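Unit 4: Fault Analysis in Hand-Held Gripper Systems
Handout for Laboratory Section, May
Instructor: Tiago Morais
Pistmont Institute, Department of Automation

Reading before class: Chapter 4 of the course packet, through the section on fastener loosening.

Background

The case for this unit concerns a loss of grip force in a two-finger hand-held gripper used at the Hultberg garment handling laboratory. The tool had completed 2,000 closing cycles on folded and unfolded clothing when operators began to report dropped items. The trigger position sensor showed full closure on every attempt, and the software logged each of the dropped items as a successful grasp. The fault therefore went unreported by the system for 46 cycles.

Sequence of the Fault

The first sign was a small change in finger alignment. One pad had turned slightly on its mount, so that the two faces met at the lower corner only. Contact area fell, and thin cotton began to slide out as the tool was raised. The operators responded by squeezing harder. This increased the load on the mount and made the rotation worse. The pad came off during an afternoon session and fell into a bin of sorted clothing, where it was found 30 minutes later.

No one was hurt. The event was still classed as a safety matter under the laboratory's rules, as a loose part had entered material that was due to leave the work area.

Root Cause

The review found that the pad screw had been installed without thread-locking compound after a routine pad change. The Kpodo maintenance sheet in use at the time listed the compound under supplies but did not include a step for applying it. The inspection interval was also too long -- the mounts were checked only when a pad was replaced.

Students should separate the direct cause (a loosened screw) from the two contributing causes (an incomplete sheet and a closure signal that was treated as proof of a grasp).

Pad Position Before Closing

Alignment is judged with the fingers open, before the fabric is loaded. Once the pads are pressed into a garment, the folds can hide an angular error. 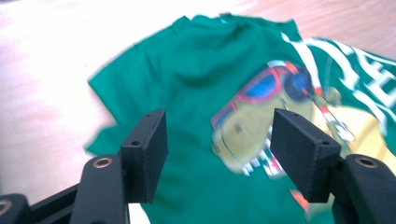 Figure 4.1. Finger pads open over a crumpled green T-shirt, before contact.

Corrective Actions

The Ralusia review procedure was adopted after the event. It requires a witness mark across each pad screw, a check of both pads at the start of every session, and a stop on all work if a part cannot be accounted for. Closure data and grasp results are now recorded in separate fields.

Assignment

Prepare a one-page fault tree for the case. Place the dropped garment at the top and include at least one branch for the logging error. Submit it before the next laboratory section.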